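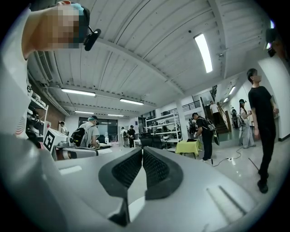
*Under the beams and ducts, 18 May 2021*

Notes from the Heltelville energy group, typed up by me, so shout if I've got your bit wrong!

We started with the heat network. Etov have sent a new quote for the pipe run to Zavala (63 homes, one trench, lots of grumbling about the road) and it comes to £4000 more than the last one. I said I'd ring them and ask why. Most of us still like the plan, though a few would sooner see the money go on loft insulation first, and we went round that one for ages.

Battery next. Cukilness want to rent us a 90 kWh unit for the hall, to soak up the spare solar at midday. Agreed to ask for a two-year deal, no longer.

Bills: the hall used 1334 units last quarter, mostly the old heaters. Agreed to put timers on them.

Not settled: who pays for the meter upgrade. Carried over to August, when I'll bring the Etov answer too.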